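# Patterned Interiors Gallery: Floral Wall Coverings

Updated 3 Apr 2018

The Wivia Patterned Interiors Gallery records wall coverings and floor finishes as they appear when installed. Sample books show color accurately, but a page held in the hand gives little sense of how a large repeat behaves across a corner or beside a plain floor. The gallery is intended for students, decorators, and members of the public who are choosing a covering for a small room or alcove.

This section is devoted to floral designs on dark backgrounds. Wivia's pattern register lists 2,829 designs in all categories, and 400 of these are classed as floral. Visitors may consult the register at the Simiyu reading room during normal opening hours. The full register is not available online.

## Dark backgrounds in small enclosures

Dark wall coverings have long been recommended for dining rooms and entrance halls. Their use in smaller spaces is more recent, and opinion on it remains divided. A deep background can make the limits of a small space less obvious in the evening, when the corners receive little light. In daylight the same paper may appear heavy, particularly where all the walls are covered and no plain surface is left between them.

The color of the flowers matters as much as the color behind them. Pink and orange stand forward from a blue or green background, while pale blue tends to recede. A design that uses both will seem to have some depth even when it is viewed from directly in front. Pale leaves help to join the blooms together and prevent the larger flowers from looking isolated.
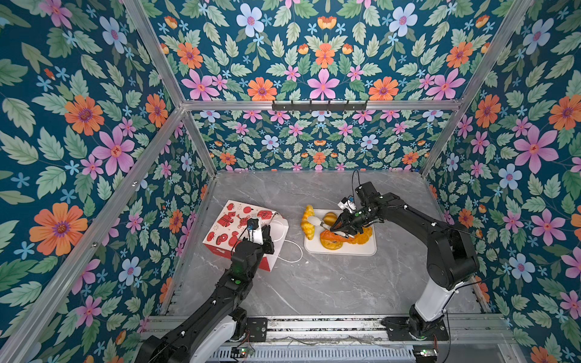
Tamer Haddad wrote to the gallery in December to say that a floral paper should be chosen from the far side of the room. In his view most people stand too close to the sample, choose the flower they like best, and are then surprised by the repeat once the walls are finished. He asked that visitors to the reading room be allowed to pin samples up and walk away from them.

The reading room has since set aside a length of wall for this purpose. Samples may be pinned there for the duration of a visit.

**Wall covering and floor.** Leaves and flowers on deep teal-blue, with small sky-blue star-shaped blossoms between them. Gray marble-patterned floor.

**Fittings.** Black hook rack on the crossbar at the back wall. Silver aluminum beams.

## Notes on pattern placement

Visitors frequently ask where the largest flower of a repeat should fall. The gallery does not issue a rule, but the following points are taken from the notes kept with the register.

- Begin with the wall that will be seen first on entering, and set the main bloom there before planning the others.
- Where two walls meet, check the leaves as well as the flowers. A broken stem is often more noticeable than a divided petal.
- Mark the position of any rail or crossbar on the wall before the paper is cut. A horizontal member divides the pattern into an upper and a lower area, and each should look complete.
- Hooks and racks should be held up against the paper before they are fixed. Black fittings show clearly against pale leaves and much less clearly against a dark background.
- Allow extra paper for a large repeat. The supplier's table should be followed even when the space to be covered is small.

## Floors beside a busy wall

A restrained floor is the usual companion to a dense floral. Gray marble patterns are suitable because their markings are irregular and do not compete with a printed repeat. Strong veining should be compared with the wall paper under the lighting that will be used in the finished space. Samples of flooring may be borrowed together with wall coverings and are stored in the Favon cabinets, beside the reading room entrance.

## Borrowing samples

Registered readers may borrow up to 5 samples at one time. Large-format sheets are limited to 2 and must be carried in the tubes provided. Sheets should not be folded, trimmed, or marked. Any sample returned with adhesive on the reverse will be withdrawn from the collection.

Requests for a particular design should give its register number and preferred colorway. Readers who do not know the number may describe the background color and main flowers, and staff will search the register on their behalf.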